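Learning the Song Before the Notes: A Conversation with Gunnlaugur Ragnarsson 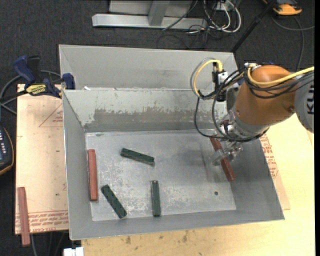
How did you begin to sing rímur?

Gunnlaugur Ragnarsson began with his grandmother, who sang the old Icelandic rhymes while she knitted. "I was eight years old," he says. "She did not teach me. I was only sitting near her, and after one winter I had the melodies."

Now he teaches singing to a group of 18 adults. In the first month they receive no paper. He sings one line, they sing it back, and the small differences between voices are allowed to stay. "When people see the notes, they become afraid of mistakes," he explains.

I asked him also about two-voice singing, the tvísöngur, where the parts move in fifths and the lower voice crosses over the upper one. He considers it more difficult than it sounds. "You must listen to the other person more than to yourself."

In September he will sing with Tegwen Prothero, who comes from the Welsh tradition. They have prepared 13 songs, and of one he is still not sure. "The last verse is too high for me in the morning," he says. "In the evening it goes."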